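Transfert par simulation de prise anatomique (méthode Grarkora)

La méthode Grarkora est une procédure d'apprentissage de la saisie robotique, décrite par Necati Keskin et Tülin Saraç dans un rapport technique daté du 20/09/2021. Elle prétend enseigner à une pince à deux doigts la prise d'objets irréguliers, principalement des mains artificielles, à partir de scènes entièrement simulées. La portée réelle de ses résultats reste discutée.

Principe

L'apprentissage se déroule dans un environnement de synthèse où une main modélisée sert d'objet cible. Selon les auteurs, la courbure des doigts et l'absence de faces parallèles obligeraient la politique de commande à choisir ses points de contact au lieu de refermer la pince à l'aveugle.

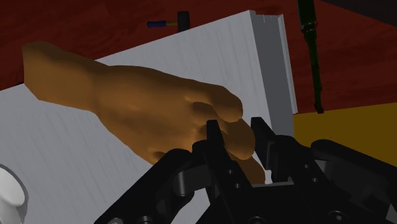

Le modèle de contact est l'élément le moins documenté de la méthode. Le rapport ne précise ni le coefficient de frottement retenu, ni la façon dont sont traitées les interpénétrations entre solides - un point pourtant décisif pour toute prise par pincement. Le critère de réussite est lui aussi peu exigeant : il suffit que l'objet quitte son support, sans durée minimale de maintien.

Résultats annoncés

Keskin et Saraç font état de 95 % de prises réussies sur 677 essais simulés, répartis entre neuf pièces virtuelles. Les couleurs des murs, le mobilier et les objets voisins changent d'une pièce à l'autre, ce qui devait limiter le surapprentissage visuel.
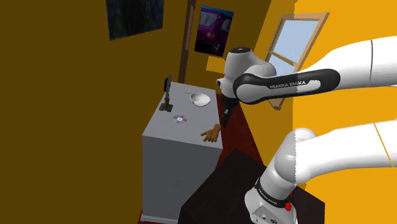

La géométrie de la cible, en revanche, ne varie presque pas : deux modèles de main seulement ont été employés. Une équipe de Clenstead a tenté en octobre de reproduire l'expérience avec d'autres formes et n'a pas retrouvé le taux publié, sans que l'on sache si l'écart tient à la méthode ou à des réglages non divulgués.

Aucun essai sur robot physique n'accompagne le rapport. Le terme de « transfert », présent dans son titre, désigne donc un objectif qui n'a pas été évalué.

Voir aussi : banc d'essai Fasano, protocole Pangaribuan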